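Stoff vor Blech: Wie Setetti seine Arbeitskabinen einrichtet

Die Gestaltung von Arbeitsplätzen mit textilen Abtrennungen galt in der Innenarchitektur lange als Behelf. Wer Räume dauerhaft gliedern wollte, griff zu Glas oder Gipskarton, der Vorhang blieb dem Krankenhaus und der Umkleide vorbehalten. Das Einrichtungshaus Setetti hat sich im März entschlossen, diese Rangordnung zu überprüfen, und am Standort Brernbridge eine Reihe von Kabinen in Betrieb genommen, deren Wände zum größten Teil aus Stoff bestehen.

Verantwortlich für den Entwurf ist die Innenarchitektin Xiuying Yu. Ihr Konzept verlangt helle, matte Oberflächen und einen durchgehenden Faltenwurf, der den Arbeitstisch umgibt, ohne ihn zu beengen. Farbige Stoffe wurden in der Planung erwogen und verworfen. »Ein Vorhang hat durch seine Falten bereits eine Zeichnung«, erklärt Yu. »Eine zweite braucht er nicht.«

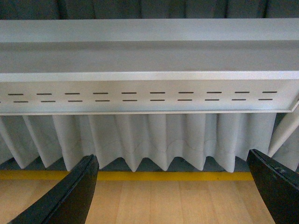

Die größte Sorgfalt galt dem Übergang zwischen Metall und Gewebe. Bei älteren Anlagen endet der Stoff häufig an einer sichtbaren Schiene, in der sich Staub sammelt und deren Gleiter mit den Jahren schwergängig werden. In Brernbridge sollte der obere Abschluss ruhig wirken und sich mit einem Tuch abwischen lassen. Die Werkstatt Thorlacius, die mit den Blecharbeiten beauftragt war, legte dafür mehrere Muster vor. Ausgewählt wurde das schlichteste. Die Kosten je Kabine beziffert das Haus auf 2775 Euro, den Tisch eingeschlossen.

Über die Pflege der Textilien wurde im Vorfeld länger beraten als über ihre Farbe. Der Reinigungsplan sieht vor, dass die Bahnen alle drei Monate abgenommen und gewaschen werden. Für das Abnehmen und Wiederaufhängen sind 65 Minuten angesetzt, eine Arbeit, die zwei Personen erfordert. Gebügelt wird nicht. Die Falten sollen sich nach dem Aufhängen unter dem Eigengewicht des Stoffes ordnen, was in der Fläche meist gelingt und am unteren Saum gelegentlich nachgeholfen werden muss.

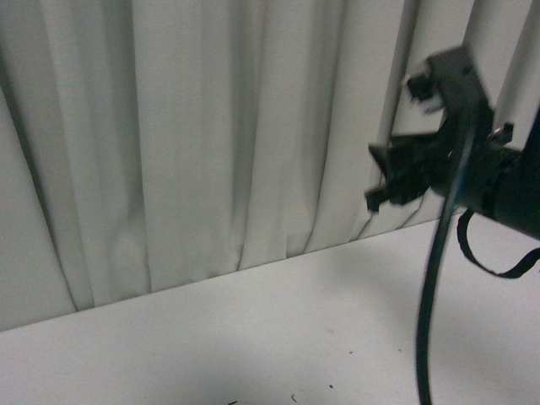 Das Verhältnis von Vorhang und Tisch ist der Punkt, an dem sich die Meinungen im Haus bis heute teilen. Nach dem ursprünglichen Entwurf sollte zwischen beiden ein schmaler Abstand bleiben. Im Alltag rückt die Platte jedoch leicht an den Stoff heran, und wo der Saum auf die Tischkante trifft, bauscht sich das Gewebe und wirft kleine Knitter. Yu hält dies für vertretbar, die Betriebsleitung wünscht eine kürzere Bahn. Weniger strittig ist die weiße Tischplatte, obwohl sie jede Nutzung verzeichnet: Leichte Schlieren und Schrammen treten auf der matten Fläche ebenso hervor wie einzelne dunkle Krümel. Das Haus hat deshalb das tägliche Abwischen in die Hausordnung aufgenommen.

Eine weitere Ausstattung nach demselben Muster ist für die Niederlassung Tandenent vorgesehen. Dort liegen die Arbeitsräume nach Norden, und der Entwurf muss mit deutlich weniger Tageslicht auskommen. Ob der Stoffton übernommen werden kann, soll anhand von Probebahnen entschieden werden.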